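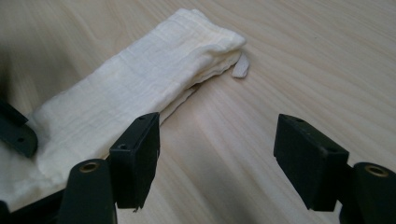 Urkthorpe Transcript Desk: two months in

Reviewed by Shazia Baloch

I run a two-person law office and we order a lot of deposition transcripts, so a program that only handles transcripts sounded like a luxury. I love it! You drop in the reporter's file and the exhibits, and it links every exhibit mention to the right document (even the ones a witness calls "that letter from before," if you tag it once).

Search is the best part. In a property line case I had 13 depositions open and needed every mention of a 1907 deed. It took seconds, with page and line numbers I could paste straight into my motion. The old way, that was a whole afternoon and a lot of sticky notes.

Condensed printing works fine, four pages to a sheet, and the word index comes out clean. Video sync is good too, though it drifted a little on one long afternoon session and I had to reset the start point by hand.

My gripes are small. The errata sheet form won't let you change the font, and sharing with co-counsel means they need a login. Ihor Bondarchuk on the help line walked me through that one and was very patient about it.

I moved over from Derkton, and my old notes came across with their highlights but lost their colors. I'm renewing in January.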